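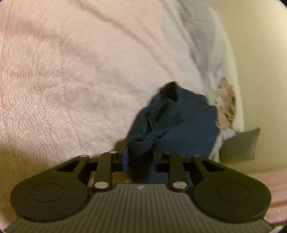 Section 4. Placing and starting the Cluvance wardrobe dryer

The Cluvance takes moisture out of the air in a closed wardrobe, linen cupboard or storage box room. It does not dry wet clothes, and it must not be used for this. Before you choose the place for it, please look at how your things are stored. Soft fabrics in a clutter, as in the picture, leave the air little way to pass between them, and the dryer will then work only on the air at the front. Make some space first. You do not need to empty the whole cupboard, but the air must be able to go behind and under the clothes.

4.1 Before you start

Let the unit stand upright for two hours after you unpack it. If it was carried on its side, the liquid inside the cooling part needs this time to go back to its place. Do not connect the power during the waiting.

Keep the carton. The Jestex guarantee asks that the unit is sent back in its own carton, with both foam ends.

You will need:
- a soft cloth
- a wall socket outside the cupboard
- the drain tray, the filter and the cord clip from the small bag

If the small bag is missing, do not use a tray from a different model. It can look the same but the float sits lower.

4.2 Choosing the place

1. Find the lowest flat surface in the cupboard. A floor or a fixed shelf is good. A wire shelf is not suitable.
2. Wipe the surface with the dry cloth.
3. Put the unit with the grille facing the inside of the cupboard and the water tank facing you.
4. Leave a space of 200 mm above the unit. Long coats and dresses should hang to one side, not over the grille.
5. Check that the door closes without pushing on the tank.

Note: In an old house the cupboard floor is often not level. If you see that the unit leans, turn the front feet until it stands straight. The back feet do not turn.

CAUTION: Never cover the grille with fabric. If a scarf or a sheet falls on it, switch off at the wall and wait until the unit is cool before you remove it.

CAUTION: Do not store mothballs, solvents or shoe spray in the same cupboard when the unit is running.

4.3 Fitting the filter and the tray

1. Open the side cover by pressing the catch and pulling toward you.
2. Slide in the filter with the grey side out. It goes in only one way. If it feels tight, take it out and try again, do not force it.
3. Close the cover until you hear a click.
4. Put the drain tray under the tank. The lip of the tray must be at the front.
5. Push the tank in over the tray. The red light goes off when the tank is in the correct position, but only after the power is connected, so do not worry if you see nothing yet.

4.4 The power cord

1. Lead the cord out at the hinge side of the door.
2. Fix it with the cord clip so that the door does not press on it.
3. Connect it directly to the wall socket. Do not use a power board or an extension lead.

If the door has a tight seal, ask a carpenter to make a small opening in the back panel for the cord. Customers in the Mullimum area can ask for this work from El Khatib, who sells the unit there and has the right rubber ring for the hole.

4.5 First use

1. Close the cupboard door.
2. Turn the dial to 7. This is the strongest setting and it is meant for the first days only.
3. Leave the door closed as much as you can. Each opening lets in new moist air.
4. Look at the tank every evening and empty it if the water is near the line.
5. After two days, turn the dial back to the middle position.

Note: A light smell of plastic is normal at the beginning. It goes away. A smell of burning is not normal. Disconnect the unit and contact the shop.

Note: In a dry season the tank can stay empty for a long time. The unit is not broken. You may turn the dial to the lowest setting, or switch it off until the weather changes. In coastal areas we suggest to check the cupboard again in September.

4.6 Storing clothes while the unit is in use

Clothes must be fully dry before they go in, also at the seams and in the pockets. Wool and down should be aired outside the cupboard first. Keep leather well away from the grille, as moving dry air can make it hard. Plastic garment bags should be opened at the bottom or taken off, otherwise the dryer has no effect on what is inside them. For folded things, put the heavy blankets low and the light ones on top, and leave a gap the width of your hand between the stack and the back wall.

If you already see mould on a garment, take it out and clean it. The dryer slows the growth of mould but it does not remove it.

4.7 If the red light stays on

- The tank is full. Empty it.
- The tank is not pushed in completely.
- The float is stuck. Rinse the tank with cold water and move the float with a finger.
- The filter cover is open.

For other lights, see Section 6.

Text of this section revised Jan 17, 2002.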